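Support > Werkstatt & Maschinen > Absaugung > Ticket 3387

11.08.2025 – Technischer Dienst Pullance

Ticket 3387: Absauganlage Zuvar schaltet im Automatikbetrieb nach kurzer Laufzeit ab

Status: gelöst
Priorität: mittel
Komponente: Steuerung, Differenzdrucküberwachung
Standort: Holzwerkstatt Skoto, Halle 2

Fehlerbild

Die Absauganlage läuft im Automatikbetrieb normal an, sobald eine der angeschlossenen Maschinen eingeschaltet wird. Nach wenigen Minuten fällt der Lüfter ab, am Bedienteil steht Meldung 108 (Differenzdruck außerhalb Toleranz). Nach Quittierung ist ein Neustart sofort möglich, der Fehler kommt jedoch wieder. Im Handbetrieb tritt die Abschaltung nicht auf. Betroffen sind alle drei Abgänge, am deutlichsten der Abgang zur Dickenhobelmaschine.

Laut Betreiber besteht das Problem seit dem Filterwechsel im März, zunächst nur sporadisch, inzwischen bei fast jedem Lauf.

Umgebung

Steuerung Ko, Firmware unverändert seit Inbetriebnahme. Filtersatz neu, Originalteil. Betriebsstunden laut Zähler: 1505. Wartungsintervall: 2000. Abschaltschwelle Differenzdruck: Werkseinstellung.

Protokoll

Schritt 1 – Filter. Filterkammer geöffnet, Patronen auf Sitz und Verschmutzung geprüft. Dichtungen liegen gleichmäßig an, keine Staubspuren auf der Reinluftseite. Abreinigung manuell ausgelöst, alle Ventile schalten hörbar. Kein Befund.

Schritt 2 – Rohrleitung. Schieber an allen Abgängen einzeln geöffnet und geschlossen. Schieber am Abgang Bandsäge schwergängig, schließt aber vollständig. Revisionsöffnung am Hauptstrang geöffnet: leichte Ablagerungen an der Unterseite, Querschnitt frei. Die Ablagerungen wurden entfernt, ohne Einfluss auf das Fehlerbild.

Schritt 3 – Spänesammler. Füllstand unter der Hälfte, Füllstandsmelder arbeitet. Unterdruckanschluss am Sackhalter dicht. Kein Befund.

Schritt 4 – Lauf unter Last. Der Fehler lässt sich im Leerlauf nur schlecht reproduzieren, daher Probelauf mit Material. Gehobelt wurden Ahornbohlen für Leimholz. In beiden Durchgängen kam Meldung 108 vor Ende der Charge, beim zweiten Mal deutlich früher. Zwischen den Durchgängen wurde nichts verstellt.
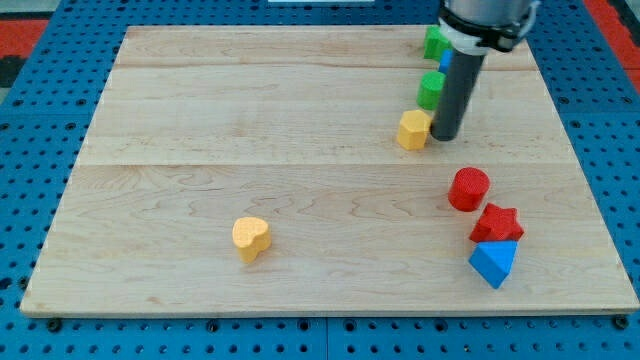

Abb. 1: Ahornbrett aus drei Lamellen, Auflage Lochplatte.

Die Absaugleistung an der Haube war bis zur Abschaltung ausreichend, Späne blieben nicht liegen. Gegen eine tatsächliche Verstopfung spricht auch, dass der Strömungswiderstand nach der Abschaltung sofort wieder im Normalbereich angezeigt wurde.

Schritt 5 – Differenzdruckmessung. Externes Manometer parallel zum Geber angeschlossen. Das Manometer zeigt über den gesamten Lauf einen stabilen Wert, die Anzeige am Bedienteil steigt dagegen stetig an und überschreitet die Abschaltschwelle. Der Fehler liegt damit zwischen Messstelle und Steuerung.

Schritt 6 – Geber und Messleitungen. Nullpunkt des Gebers bei stehender Anlage geprüft, in Ordnung. Geber probeweise gegen ein Gerät gleichen Typs getauscht, Fehlerbild unverändert. Ursprünglichen Geber wieder eingebaut. Messleitungen abgenommen und durchgeblasen: Rohgasseite frei, Reingasseite mit erhöhtem Widerstand. Der Schlauch der Reingasseite ist hinter der Filterkammer unter das Halteblech geraten und dort gequetscht. Auf der Innenseite der Knickstelle hat sich Feinstaub abgesetzt.

Schritt 7 – Steuerung. Parametersatz ausgelesen und mit dem Inbetriebnahmeprotokoll verglichen. Keine Abweichung. Im Handbetrieb wertet die Ko den Differenzdruck nur zur Anzeige aus, eine Abschaltung erfolgt nicht. Das erklärt den Unterschied zwischen den Betriebsarten.

Ursache

Gequetschte Messleitung auf der Reingasseite, sehr wahrscheinlich beim Einsetzen des Halteblechs nach dem Filterwechsel entstanden. Der Druckausgleich erfolgte über die Knickstelle stark verzögert, der Geber lieferte einen zu hohen Wert. Die zunehmende Häufigkeit passt zur Staubablagerung im Schlauch.

Maßnahme

Messleitung reingasseitig auf ganzer Länge ersetzt, Verlegung oberhalb des Halteblechs, zwei zusätzliche Schlauchschellen gesetzt. Rohgasseite belassen. Anschließend Probelauf im Automatikbetrieb an allen drei Abgängen, jeweils einzeln und an der Hobelmaschine mit voller Charge. Anzeige am Bedienteil und externes Manometer stimmen überein, Meldung 108 ist nicht mehr aufgetreten.

Offene Punkte

– Schieber am Abgang Bandsäge bei nächster Wartung ausbauen und reinigen.
– Wartungsanleitung Filterwechsel um einen Hinweis zur Lage der Messleitung ergänzen. Als eigener Vorgang angelegt.
– Die Abschaltschwelle bleibt auf Werkseinstellung. Die vom Betreiber angefragte Anhebung wird nicht umgesetzt.

Ticket geschlossen. Bei erneutem Auftreten bitte auf diese Ticketnummer Bezug nehmen und den Anzeigewert unmittelbar vor der Abschaltung notieren.

Kontakt | © Pullance Technischer Dienst | Nach oben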